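Volteck Drirdale レビュー：事務所に置ける小型計算クラスターを半年使う

カテゴリー：ハードウェア／計算機
掲載：2021年4月

構造解析と熱流体の受託計算をしている小さな事務所で、VolteckのデスクサイドクラスターDrirdaleを6か月使った。購入品で、メーカーからの貸し出しではない。導入時の設定作業、日常の運用、音と熱、管理ソフトの使い勝手、サポートの対応について書く。ベンチマークの点数はメーカーや他のサイトがいくらでも出しているので、ここでは扱わない。

導入前の環境

それまでは各自のワークステーションで計算を回していた。夕方に投入して翌朝に結果を見るという使い方で、計算中は本人のマシンが重くなり、メッシュの修正も図面の確認もまともにできない。外部の計算サービスも試したが、客先との契約でデータを社外に出せない案件が増えてしまい、手元に計算機を置くしかなくなった。

サーバー室はない。空調も一般的な事務所用のものだけで、電源工事はなるべくしたくない。Linuxの管理に慣れた人間は一人もおらず、手順書どおりにコマンドを打てるという程度である。この条件で候補を探すと、選択肢はかなり狭くなる。最終的にDrirdaleと、もう一社の据え置き型とで比べ、設置面積と納期でDrirdaleに決めた。

構成

筐体は縦置きの一体型で、中に計算ノードが5枚、その下に管理ノードとスイッチが入っている。計算ノードは1枚あたり32コア。メモリは標準構成から増やした。ストレージは管理ノード側の共有領域と、各ノードのローカル領域の二本立てになる。OSはWindows系とLinux系から注文時に選べる。うちは解析ソフトのライセンスの都合で、計算ノードをLinux、管理ノードもLinuxとし、操作する側のPCはすべてWindowsのままにした。

管理ソフトはPrataという名前で、ブラウザから使う。ジョブスケジューラーもPrataに組み込まれていて、別に入れる必要はない。販売と初期設定は代理店のBromeneckが担当した。

注文のときに迷うのはメモリの量とローカル領域の容量だと思う。メモリは後から足せるが、ノードを引き出して作業するので保守契約の範囲を確認しておいたほうがよい。ローカル領域は、解析の途中ファイルを大量に書くソフトを使うなら最初から大きいほうを選ぶべきである。うちは小さいほうを選んで失敗し、翌月に追加した。追加費用は最初から大きいものを頼むより高くついた。

設置

搬入は二人作業で、台車がそのまま入る通路が必要になる。キャスターは付いているが、カーペットの上では重くて思うように動かない。うちは入口の段差で少し手間取った。背面には人が横向きに入れる程度の空間を取るよう説明書に書いてある。実際、ケーブルの抜き差しはすべて背面なので、壁に寄せてしまうと後で困る。

電源は専用の回路を一つ用意した。既存のコンセントで動くという案内だったが、コピー機と同じ回路につながっていることが当日になって分かり、結局は電気工事を頼んだ。これはメーカーの責任ではなく、事前に配線図を確認しなかったこちらの落ち度である。同じような規模の事務所で導入を考えている人は、注文より先に分電盤を見ておくことをすすめる。

初期設定はBromeneckのイリディオ・アギアール氏（Ilídio Aguiar）に来てもらい、昼過ぎには最初のテストジョブが通った。ユーザーの登録、共有フォルダの割り当て、ライセンスサーバーとの接続までが基本料金に含まれる。解析ソフト自体のインストールは別料金で、ここは見積書の書き方がやや分かりにくかった。 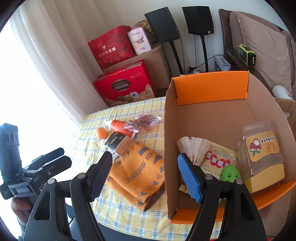
チェック柄のクロスの上のオレンジ色のタオルとボトル

ジョブの投入

日常の操作はほとんどPrataのジョブ画面で済む。入力ファイルを共有フォルダに置き、画面でテンプレートを選び、使うコア数と優先度を指定して投入する。テンプレートは管理者が作っておくもので、解析ソフトごとに一つずつ用意した。コマンドラインからも投入できるが、うちの事務所で使っているのは一人だけである。

テンプレートの編集画面は出来がよい。起動コマンドの中で変えたい部分を変数にしておけば、投入画面に入力欄として現れる。欄の説明文も自由に書ける。既定値と上限も決められるので、慣れていない人が全ノードを占有するようなことは防げる。

一方で、入力ファイルの事前チェックはない。ファイル名に全角文字や空白が入っていると、投入自体は受け付けられ、実行の段階で失敗する。ログを開けば原因は分かるものの、夜間に投入したジョブがこれで止まっていると一晩が無駄になる。今はテンプレート側に簡単な確認用スクリプトを挟んで避けている。ユーザー向けの掲示板でクレメンティナ・アマラル氏（Clementina Amaral）が公開していたものを、日本語のファイル名に合わせて手直しした。できれば標準機能にしてほしい。

待ち行列の表示も分かりやすい。自分のジョブが何番目にあり、どのジョブが終われば始まるのかが一覧で見える。終了予定時刻も出るが、これはあまり当てにならない。投入時に本人が書いた見込み時間をそのまま足し合わせているだけのようで、全員が長めに書けば予定も長くなる。

優先度の設定は、最初は誰でも変えられる状態にしていた。締め切り前になると全員が「高」を選ぶので意味がなくなり、途中から管理者だけが変えられるように直した。設定は画面の切り替え一つで済む。

並列計算の実用面

ノードをまたぐ計算は問題なく動く。ただし速くなるかどうかは解析の種類による。流体の大きなモデルでは、全ノードを使う意味がはっきりあった。構造の非線形解析では、二つのノードまでは素直に速くなり、それより増やしても差が小さい。うちの仕事では小さめの計算を何本も同時に流すほうが多いので、1本を1ノードに収め、複数の案件を並べて走らせるのが普段の使い方になっている。

繁忙期の一週間を集計したところ、計算ノードの稼働率は97パーセントだった。平常時はもっと低い。この数字はPrataのレポート機能で出したもので、ジョブが割り当てられている時間の割合である。CPUが実際にどれだけ働いていたかとは別なので、他社の数字と比べるときは注意がいる。

ライセンスの本数には気をつけたい。計算機の側に空きがあっても、解析ソフトの並列ライセンスが足りなければジョブは始まらない。Prataにはライセンスの残りを見て投入を待たせる機能があるが、初期状態では無効になっている。有効にしないと、ライセンスが取れずに即座に失敗するジョブが続出する。設定の場所は「リソース」の下にある「外部トークン」という項目で、名前からは想像しにくい。

音と熱

カタログには「オフィス環境に対応」とある。待機中はたしかに静かで、隣の席で電話をしても気にならない。全ノードに負荷がかかるとファンの回転が上がり、低い風切り音が続く。うるさいというほどではないが、同じ部屋で打ち合わせをするなら声は少し大きくなる。うちでは資料棚の裏に置き、棚を衝立の代わりにしている。高い音が混じらないぶん、以前のワークステーションが一斉に回っていたときより耳には楽である。

熱は音より問題になる。冬のあいだは暖房を弱めても足りるくらいだった。春先になると、計算が続く日には室温が上がり、窓を開けることになる。夏をまだ経験していないので断定はできないが、8月に今の空調のままで乗り切れるとは思っていない。増設の見積もりは取ってある。吸気温度が上がると自動的にクロックを下げる仕組みがあり、止まることはないと説明を受けた。クロックが下がった記録は今のところない。

吸気側のフィルターは前面パネルを外して掃除する。工具は不要。パネルの爪が硬く、外すときに割ってしまいそうな感触がある。月に一度の掃除で、それなりに埃が取れる。土足の事務所ならもっと頻繁に必要だろう。

管理画面Prataについて

管理者向けの画面は、機能が多いわりに整理されている。ノードごとの温度、ディスクの空き、ユーザーごとの使用時間が一つの画面に出る。使用時間は案件コードごとに集計でき、表計算用のファイルで書き出せるので、客先への請求資料を作るのが楽になった。購入前にはまったく気にしていなかった機能だが、今ではこれがないと困る。

日本語表示は用意されているが、訳はところどころおかしい。「ジョブを殺す」のような直訳がそのまま残っているし、エラーメッセージの多くは英語である。意味の取れない日本語訳が出たときは、表示を英語に切り替えたほうが早い。ヘルプも日本語版は古い版のままで、画面の構成と合っていない箇所がある。

バックアップの設定は必ず自分で確かめたほうがよい。初期状態では設定情報だけが保存の対象で、共有領域の計算結果は含まれない。説明書には書いてあるのだが、別冊のほうである。うちは外付けの保存装置に毎晩コピーするようにした。途中ファイルまでコピーすると朝までに終わらないので、拡張子で除外している。

利用者の権限は「管理者」「投入者」「閲覧者」の三種類しかない。特定のテンプレートだけを編集できる人、という設定はできない。小さな事務所なら困らないが、部署をまたいで使う会社では物足りないはずだ。

更新作業

管理ソフトの更新はこれまでに二度あった。一度目は画面の指示どおりに進めて何事もなく終わった。二度目は、更新のあとで計算ノードが1枚だけ待ち行列に戻ってこなかった。画面上は「保守中」のまま変わらず、再起動しても同じである。

サポート窓口に連絡すると、担当のタレク・エル・ハティブ氏（Tarek El Khatib）から当日中に返事があり、遠隔操作で直してもらった。ノードの時刻が管理ノードとずれていて、認証が通らなかったのが原因だった。時刻合わせの設定が更新で初期値に戻っていたという説明で、次の版で修正するとのことである。やり取りは英語だが、Bromeneckを通せば日本語でも受け付けてくれる。その場合は返事が一日ほど遅れる。

更新中は全ジョブを止める必要がある。ノードを順番に更新する方式には対応していない。長い計算が走っていると更新の機会がなかなかなく、うちでは月末の計算が片付いたところでまとめて行うことにしている。中断したジョブの再開は解析ソフト側の機能に頼るので、対応していないソフトでは最初からやり直しになる。

故障

ハードウェアの故障は一件。スイッチの冷却ファンから異音が出て、交換になった。連絡の翌々日に部品が届き、交換は自分たちで行った。ねじを四本外すだけで、手順書の図も分かりやすい。作業中は全体を停止させた。計算ノードの故障はない。

保守契約は標準のものと、翌営業日に作業員が来るものとがある。後者はかなり高い。部品を自分で交換することに抵抗がなければ、標準で足りると思う。ただ、管理ノードが壊れると全部が使えなくなる構造なので、止められない仕事を抱えているところは考えどころである。管理ノードの二重化は上位機種でしか選べない。

費用

本体の金額は構成で大きく変わるため、ここには書かない。本体のほかにかかったのは、電気工事、解析ソフトのインストール作業、ローカル領域の追加、外付けの保存装置、それに保守契約である。合わせると本体価格の二割を超えた。見積もりの段階でこのあたりを足しておかないと、あとで予算が苦しくなる。電気代は上がったが、各自のワークステーションを夜間に動かさなくなったので、差し引きの増加は思っていたほどではない。

Prataの利用料は初年度が本体に含まれ、翌年から年額になる。更新しない場合もスケジューラーは動き続けるが、新しい版は入れられず、レポート機能も使えなくなる。請求資料に使っている以上、うちは更新することになる。

よかった点

・Linuxにくわしい管理者がいなくても日常の運用ができる
・テンプレートの編集画面と待ち行列の一覧が使いやすい
・案件コードごとの使用時間が書き出せる
・サポートの返事が早い（英語の場合）
・待機中は静か

気になった点

・入力ファイル名の事前チェックがない
・日本語の訳とヘルプの質
・更新のたびに全体を止める必要がある
・計算結果が初期状態ではバックアップされない
・前面パネルの爪

向いているところ、向かないところ

解析を日常業務にしていて、データを外に出せず、専任の管理者もサーバー室もない事務所には合う。計算の量に波があり、忙しい時期だけ大きな能力がほしいという使い方なら、外部サービスのほうが安く済む場合が多いだろう。すでにLinuxのクラスターを自前で組んでいる研究室などでは、Prataの画面の分かりやすさに払う金額をどう見るかによる。自分で設定ファイルを書ける人には、テンプレートの制約がかえって面倒に感じられるかもしれない。

GPUを使う計算が中心なら、この機種は候補から外してよい。拡張スロットはあるが、入るカードの長さに制限があり、電源の余裕も少ない。

評価は五つ星のうち四つとする。減点は更新時の全停止と日本語まわりの分である。空調を増設したあとの夏場の様子と、次の版で時刻合わせの不具合が直ったかどうかは、このページに追記する。

コメント（2件）

Comfort Baidoo
似た規模の設計事務所で導入を検討しています。共有領域へのアクセスはWindowsのPCからそのままできますか。専用のソフトを各PCに入れる必要があるなら、台数が多いので手間が気になります。

筆者
専用ソフトは要りません。ネットワークドライブとして割り当てるだけで使えます。ただしユーザー名はPrata側で登録したものになるので、Windowsのログイン名と揃えておくと毎回の入力が省けます。大きな結果ファイルを直接開くと遅いため、うちでは可視化のときだけ手元にコピーしています。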